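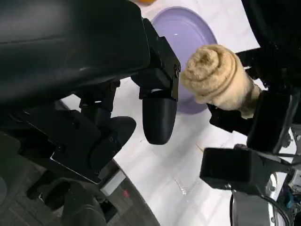 One arm holds a rolled towel over a lavender plate at the Hollstead tray room.

Rodel Quiambao has set trays at Hollstead for most of his working life. The company prepares welcome trays for small hotels and rest homes, and until May every one was laid by hand. Now part of the work goes to a two-armed station that the staff call Layug, after the street the building is on.

"It does the plate and the roll," Quiambao said. "We still do the rest."

The roll is a hand towel, wound up tight and laid across a plate. A person gets through up to 132 of them in a shift, and Quiambao said his wrists used to ache by the last hour. The station is slower than he is. It works through the lunch break, though, and it takes the plain orders, the ones with no name card or ribbon.

He was not pleased when management announced it. Hollstead employs 75 people, and three of them were moved off the line the first week. Two went to packing. The third, Quiambao, was asked to look after the arms.

"I said I don't know anything about robots. They said, you know what a bad roll looks like. Well, I do know that." 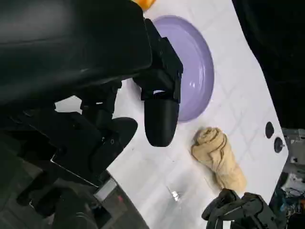
A beige roll on the tabletop next to the plate, with grippers on both sides.

Most of his day is spent checking. A towel that is wound too soft opens up when it gets squeezed at one end, and he has to do it over. He keeps a notebook of drops and bad placements, which he reads out to the supplier, Havell, on the phone.

"At first they wanted me to fill in a form on the screen. I told them I would call. They got used to it."

His pay went up a little. He misses the talk. Six of them used to stand at one table, and now he is at the far end of the room by himself for long stretches. He asked for his old stool to be moved so he could at least see the others, and that was done.
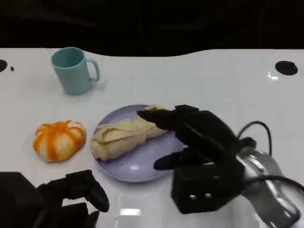

The roll across its plate, with a black fingertip touching one end. A light blue mug stands farther back.

Would he go back to the table? He thought about it for a while.

"Some days. When Christmas orders come in I probably will, all of us will. The ribbons are still ours."

Hollstead is considering a second station for next year. Quiambao has asked that whoever runs it come from the tray table, and he has not had an answer yet.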